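Open day talk, Trarnthorpe, 12th September
Speaker notes, Eleri Morris

Start slowly. People will still be finding chairs and the coffee is at the back, so give them a minute and say good morning twice if you have to.

Thank everyone for coming out on a Monday, and thank Mahfuz Kanagaratnam in particular, who set up the demonstration and has been here since well before the rest of us had found our shoes. (Wait for Mahfuz to wave. He won't want to. Wait anyway.)

Say who I am. I came to Timow from a packing floor, where I spent 8 years putting small things into slightly larger things, and I still look at every robot with those eyes. When somebody shows me a machine, I don't ask how fast it goes. I ask what happens when the box is a little crooked. So if your questions this morning are of that sort, please, please ask them, because those are the ones I like best!

Now tell the April story. We went over to Aryee to see their open day, a lovely crowd, very generous with the sandwiches, and they had an arm behind glass moving parts from one tray to another. It was beautiful to watch. But a gentleman next to me, who ran a bakery, said he'd enjoyed it very much and had no idea what it had to do with him. I thought about that all the way home. When we planned today I wanted something on the table that everybody in the room has handled, and that's how we got to the plate.

PICTURE UP. Let them look before talking.

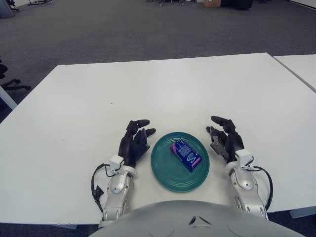 Both hands at the plate, small blue package on top.

Talk about the package first. It's a little thing, the kind of size you would drop in a coat pocket and forget, and it's lying at a slant. You and I would pick it up while talking to somebody else. A hand with jointed fingers has a good many choices to make: which fingers, from which side, how hard to squeeze something that could crush. Then there's the plate, which is glossy and has those raised rings near the rim. Shiny surfaces can be a nuisance for a camera, and a rim is one more thing to bump a fingertip on.

Point out the white blocks on the wrists, and the cables looping out to the sides. Somebody always asks about the cables. The plain answer is that a cable needs slack to let the wrist turn, and too much slack catches on things, and Mahfuz has stronger feelings about this than anyone I have ever met. Send them to him.

Pause here for questions, 3 at most or we'll never get to the demonstration.

If they ask about jobs, don't hurry it. Tell them about my old line and the sore wrists, and say I don't have a tidy answer. If they ask about cost, say that Forkex is the project name and there is no price list yet. If they ask whether it could do the washing up, let them laugh and then say we'd all like that.

Then the practical bits. We've got 100 people signed up, so we'll go through in small groups. Please stay behind the tape on the carpet, leave bags on your chairs, and don't reach across the table, even if something gets dropped. Mahfuz will do the picking up. If an attempt goes wrong in front of you, stay and watch the next one too; I learned more from the fumbles at Aryee than from anything in their brochure.

Hand over to Mahfuz. Remember to give him the microphone this time.

Trarnthorpe Open Day | Contact: Eleri Morris, Timow | © Timow, all rights reserved | Back to top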